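Sandberg Parts Room: Gallery

The parts room at Sandberg serves the small repair and assembly shop on the ground floor. Most of what passes through it would fit in a coat pocket: solenoids, circuit boards, connectors, short cable sets, screws by the bag. The room was rearranged in August, when the old shelving came out and the sorting moved from the windowsill to proper tables. Pictures and notes by Jonatan Aasen.

The wall racks

The racks hold 196 drawers, numbered from the door toward the window. Low numbers are fasteners and washers. Anything with a wire on it starts at drawer 70. The labels are printed on plain paper and taped on, so they can be changed when a part is discontinued.

Incoming shelf

Deliveries from Koltetti and Prenmont are left on the shelf by the door until the packing slip has been checked. Koltetti sends its boards in flat boxes. Prenmont ships solenoids in bags of up to 150, with the leads bundled, and it takes a while to get them apart without pulling on a connector.

The sorting table

White top, yellow bins on both sides, steel tray in the middle with a sheet of white paper laid in it. The paper makes small dark parts easier to find and it gets replaced when it is marked up. One kind of part to a bin is the rule on this table.

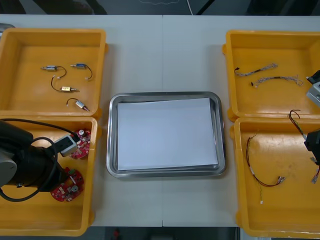 Solenoids and round boards

The solenoids are in the upper left bin, small cylinders with a thin black lead and a tiny white connector on each. The metal differs from one to the next, from silver to a brassy gold. The round red circuit boards have the bin just below. The bins are shallow with rounded walls, so parts can be picked out from any side.

The test bench

Solenoids are tested one at a time on a bench supply. A good one clicks. Those that fail go into a jar with the drawer number written on the lid, and the jar is emptied at the end of the month.

Order book

Still on paper. The current book is open at order 1121, a set of boards for Furolberg. Finished orders are crossed through in pencil and the slip is stapled to the page.

Outgoing

Packed orders wait on the lower shelf across from the racks. Pickup is at 3:30 in the afternoon. Orders brought down later than that go out with the next pickup.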